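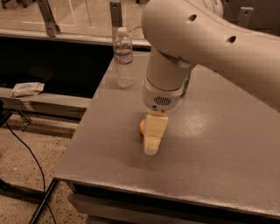

3. Setting out the table

Now the fun part! Ultholm is a table game for two players, and any flat top will do so long as the pieces can sit on it without wandering off.

3.1 Wipe the tabletop and let it dry.
3.2 Lay the Gandar cord across the middle, with 50 cm clear on each side.
3.3 Put the 18 counters in the pouch and give it a good shake.
3.4 Place the round piece last. Set it down gently and take your fingers away slowly — a quick release gives it spin.

Note: If the piece rolls by itself, slide a folded card under one table leg and try again. Some 3 mm of packing is plenty.

Caution: Small parts. Keep the counters away from young children and pets.

3.5 Choosing a good surface

Ultholm plays best on a top with a little grip and a plain colour, and you'll be amazed how much difference it makes to the long shots. Polished wood is quick, cloth is slow, and Ieva Vaher (who wrote the Rener rules) swears by something in between. A speckled grey top like the one in the second picture is lovely to play on by eye, as an orange piece stands out well against it. Do watch for a patch of glare, though, and turn the table or draw a blind if it falls across your line. Drinks can stay, but give them a screw cap and keep them towards the back, like the water bottle there. 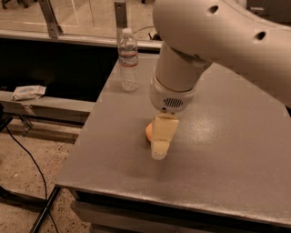 Gachanja rules use the same layout but leave out the cord. Skip step 3.2 and go straight to the pouch — scoring is in section 5.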